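This folder is the Atetti sock-hanging set, and before you train anything on it, please pour yourself a coffee and read the section on the sticky release. It cost us most of March, and we'd love for it to cost you less.

## What's in here

There are 735 episodes of two arms picking socks up from a wooden board and clipping them to a hanger. You get the head view, the wrist views, joint positions and finger forces. Mawar Wijaya wrote the task and did most of the teleoperation, with a patience I still admire.

## The sticky release

The fault is easy to describe and was miserable to find. The controller reports `released`, the jaws start to open, and the sock stays stuck to one of them. Then the arm backs away on schedule and takes the sock, the clip and sometimes the whole hanger along with it (the hanger swings, and the other arm is usually right there!). We blamed the force threshold first, then the timing, and only later got around to looking closely at the jaws themselves.

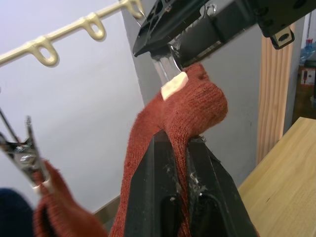

*Wrist view. Lint along the seam between the jaws, with a red knit sock in the grip.*

Lint was the culprit in most of the bad episodes. It builds up slowly, so a morning session looks fine and the same script starts misbehaving after lunch. A wipe with a damp cloth, left to dry fully, clears it.

## Where it hurts most

The worst moment is the handoff to the clip, when the fingers are up among the springs and a late release pulls sideways on everything nearby.

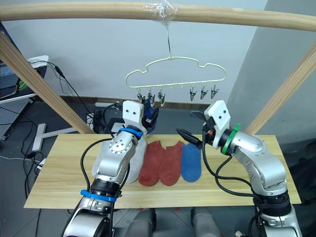
*Head view. Left gripper holding a blue sock up to the left-hand clips.*

Nine episodes ended in a protective stop, and six of those happened at this step. They're all still in the set, marked `fault: release` in `episodes.csv`. Jeanie Jardine talked me out of deleting them, and she was right, as they make a lovely test set for anyone building a fault detector.

## Both arms near the hanger

The second problem is a safety one. The old Loureiro planner let both arms work close to the hanger without checking whether the first had let go.

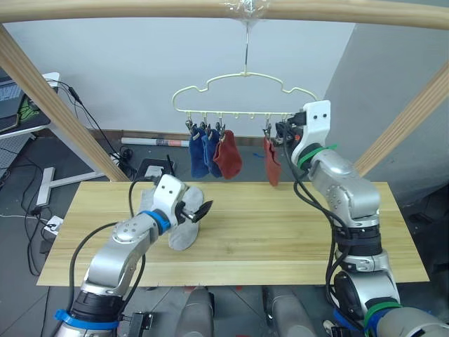 *Head view. Right gripper at the end of the rail, left gripper carrying a light gray sock.*

Since version 2, the left arm waits below the rail until the right one reports a finger gap as well as a release flag. It's slower, and we're at peace with that. 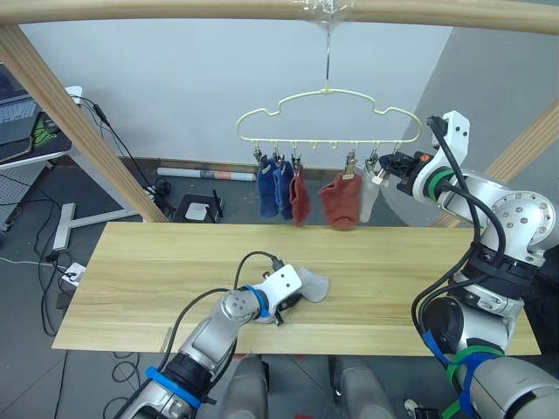 If you replay these on your own hardware, please keep the wait in, keep hands away from the rail while either arm is live, and wipe the jaws before every session. The check lives in `safety/finger_gap.py`, and you'll need to set the gap for your own fingers.

## Still open

- Thin socks can pass the gap check while still clinging to one finger.
- Force readings drift in long sessions. Re-zero them when you clean.
- The Flirier export drops the `fault` column, so use the CSV for now.

Questions are very welcome, and so are stories of your own stuck socks. Open an issue and tag Mawar or Jeanie.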